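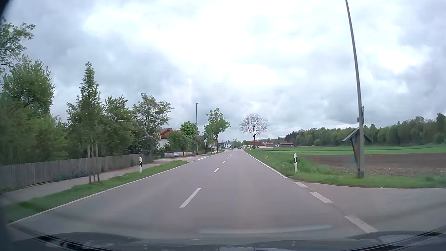

**Moving a whole house over two days, car loads only. Talk me out of the van?**

**pebblejar** · 2020-05-17

Hi all! We're moving from Torkum out to Yeon next month and I keep going back and forth on the van. It's 88 miles door to door, nearly all of it two-lane road, and the quote I got was 400 for the day plus fuel. We don't own much furniture (the new place comes with beds and a table), so what's left is mostly kitchen stuff, books, clothes and a frankly silly number of plants.

My idea is to do two trips in the hatchback with the back seats down. The road is easy, straight stretches between the villages, side roads coming in on both sides, hedges and trees and back fences. I'd much sooner drive my own car on it than something I can't see out the back of.

Has anybody done it this way? Mainly worried about the plants and the plates.

**oldgravel**

I did the same route in June a few years back, in a wagon, and I'd still say get the van. You think you have two car loads. You have five. Books alone will flatten your rear suspension before you've even looked at the kitchen.

**mintydoor**

> You have five.

Disagree! I moved a one-bedroom in a small hatchback and it was fine, you just have to stop using boxes for everything. Clothes go in trash bags, bags get squashed into the gaps. Boxes leave air all over the place. Plates go on edge, like records, with dish towels in between. I've never lost one that way and I've moved a lot.

**pebblejar**

Plates on edge, ok, I would have stacked them flat. What about glasses?

**mintydoor**

Socks. One glass per sock, then upright in a shallow box behind the driver's seat. Nothing on top of it except maybe a pillow.

**oldgravel**

Socks are fine for tumblers. Wine glasses, no. The stem snaps the first time you brake for somebody nosing out of a side road. Get a divided carton from a liquor store, they hand them out if you ask.

Also tie things down, please. I had a cast iron pan slide the length of the car at a junction and it took a chunk out of the trim.

**quietlorry**

On the plants: put them in last and take them out first, and don't water the day before. Tall ones lie down on their side with a bag around the pot, tied at the stem. I know it looks cruel. They get over it in a week or so. Mine dropped some leaves and then put out new ones.

I use Jillow crates for the small pots, the folding ones. They stack, but only if the plants are short (found that out with a fern).

**mintydoor**

Are those the ones where the handles come off? I had a Jillow crate give up on me on the stairs, full of cans. Wouldn't trust one with anything I liked.

**quietlorry**

Never had a handle go, but I only put plants in them. Cans are heavy!

**pebblejar**

Ok so I did a test pack in the hallway this afternoon with tape on the floor marking out the trunk. The kitchen fits. The kitchen plus the plants fits if I leave the big rubber plant for the passenger seat, belted in. The books do not fit. I hate that oldgravel is right about the books.

**oldgravel**

Mail them, or sell half. Or get the van.

**skylark_bins**

Jumping in because I live out near Skumuvon, which you'll go past. Fill up before you set off, the station there closes early. And pack an overnight bag that stays by your feet: kettle, mugs, toilet paper, phone charger, a screwdriver, something to eat. We got in after dark and spent over an hour digging for the kettle. It was inside the laundry basket, under the curtains.

**pebblejar**

Kettle by my feet, noted. I'm going to try three trips, with the last one just books and the vacuum. Still cheaper than 400, even with the gas.

**oldgravel**

Three already. Told you.

**mintydoor**

Three is still less than five! Go for it, and label the sides of the boxes, because you can't read the tops once they're stacked.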